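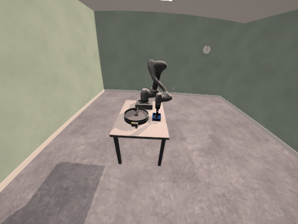 Woo-jin Jin says we should quit touching the speed settings until we can get the same result two times in a row, and I hate that he's right, and I told him so, and he just went back to eating his crackers.

February, by A-yeong Woo
5 min read

So that was how club started today. I got there late (bus) and everybody was already crowded around the big monitor in the McGrath room, arguing. We call the whole project Nodley now, by the way. It was "Arm Task B" on the sign-up sheet and So-yul renamed the folder one night without asking and it stuck.

Quick recap for future me, who will have forgotten all of it by summer. The arm is simulated, all of it is, the room and the table and everything. It has to get the little parts out of the round tray and into the blue bin, and we get points for each part that ends up in the bin and lose points if the arm bumps anything on the way. We don't drive it by hand! I keep having to explain this to my mom, who thinks I'm playing a video game with a joystick. We write the plan, hit run, and sit there with our hands in our laps.

Last week we ran 500 tries overnight on the old laptop and got a success on 66 of them. Sixty-six! I was kind of thrilled, because the time before that it was basically zero, but Chi-keung pointed out that if you did your homework right 66 times out of 500 you would be held back. Fine. Still thrilled.

The big fight was over the approach height. I want the gripper to come in high over the rim, stop, then drop straight down. Chi-keung wants it to swoop in on a slant and save time. He made a whole drawing of it. The drawing is pretty good, I have to say, and the swoop does look amazing when it works, but when it doesn't work it clips the rim of the tray and the whole run is toast. We did a bunch of his and a bunch of mine and wrote them on the whiteboard in two columns, and then So-yul leaned on the whiteboard in her black sweater and erased most of his column. So we did his again. He was a pretty good sport about it.

After that we looked at saved views for a while. I like this part because I get to be slow. Everyone else wants to hit run again right away and I'm the one going wait, wait, go back, what is the wrist doing? 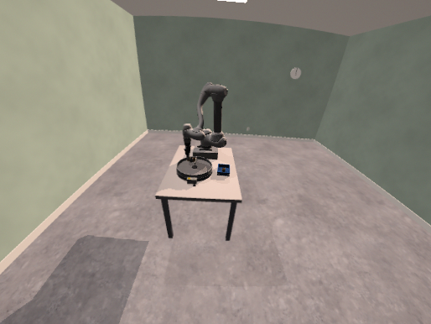 Anyway I think the wrist is where our trouble is coming from. The plan tells it where the tip should end up and lets the solver pick how to fold everything else, and the solver will pick something weird if you let it. Ro-un had the idea of giving it a favorite pose to start from, so that every run begins folded the same way. It took him maybe four lines. I had been writing this giant file of special cases for days, with comments in it like "please work," and he did four lines. I deleted my file. Well, I moved it to a folder called old. I'm not a monster.

Oh, and we found the dumbest bug. The bin position was typed in by hand in the plan, from way back when we first set up the table, and then somebody moved the bin over in the room file and never changed the plan. So for I don't know how long, the arm has been letting go of parts over a spot where the bin used to be. Some of our failures were perfect grabs! The arm did everything we asked! Now the plan reads the position out of the room file like it should have from the start. I wrote that in the club notebook in capital letters and Ro-un drew a skull next to it.

With the favorite pose and the bin thing fixed, we did a short batch before they locked up. I'm not going to write the number down because Woo-jin says short batches don't count and I don't want to jinx it. But So-yul clapped. So-yul does not clap.

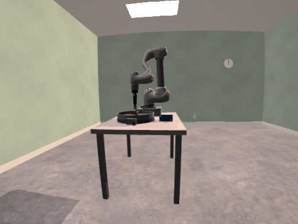
Nodley at the table, tool pointed down at the round tray, blue bin off to the right.

Things I still have to do before next time:

- fix the gripper closing too early (mine)
- ask about using the second computer overnight
- Chi-keung's swoop gets one more chance, I promised
- write the paragraph for the Planeck entry form, 400 words max, and I have 2 sentences

The paragraph is stressing me out more than the code. It wants us to say what problem our project solves, and So-yul said just put "sorting," and Ro-un said put "world hunger," and then nobody said anything useful for the rest of the hour. The Dasico kids won last year and their paragraph is still up on the Planeck page and it's so good, it has the word "throughput" in it twice. I had to look it up. I could use it once, maybe.

I also want to fiddle with the lighting in the room file, which has zero to do with our score, and Woo-jin already gave me the look about it. Five minutes! I'd only spend five minutes!

It's late now, and I have the long batch going on the laptop on the floor next to my bed with a sock over the light so I can sleep. The fan sounds like a hair dryer. It was partway through when I checked after brushing my teeth and I made myself close the lid halfway so I wouldn't sit there watching it. I have a history quiz first period and I've read one page.

Contact | © A-yeong Woo | Back to top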